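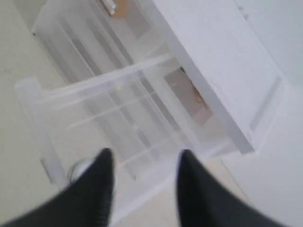 *Figure 7.1. White drawer unit with an open drawer, from above.*

# Chapter 7: The First Phone Call

When I started out as a legal aid worker in Valtby, I figured the hard part of the job would be the trials. I'd read the famous cases, I'd practiced my closing arguments in the shower (loudly, sorry neighbors), and I was ready to go! Then my supervisor, Zdislava Hubáček, handed me a stack of arrest records and told me to find the line where somebody had called the family.

I went through 18 files that afternoon. In 14 of them the line was blank.

So this chapter is about notification – the right of an arrested person to have a relative, or anyone else they choose, told that they've been arrested and where they're being held. It gets two paragraphs in most textbooks, and I think it deserves a lot more.

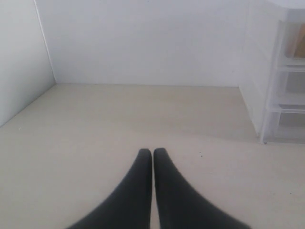

Take Omid Karimi, whose case we'll follow through the next few sections. He was picked up outside the bus station in Steluvano one October evening, and his sister Parvaneh spent the night going from one police post to another with his photo on her phone. At two of them she was told to come back after breakfast. He was in the building at the second one.

Was that against the law? You'd hope so, but the answer depends on what the law there says about timing, and on how you read a word like "promptly." We'll spend a good while on that word in 7.2, and I promise it's more fun than it sounds.

Before you read on, look up the notification rule where you live and write it down in your own words. Keep the page handy, you'll need it when we get to Parvaneh's complaint in 7.3.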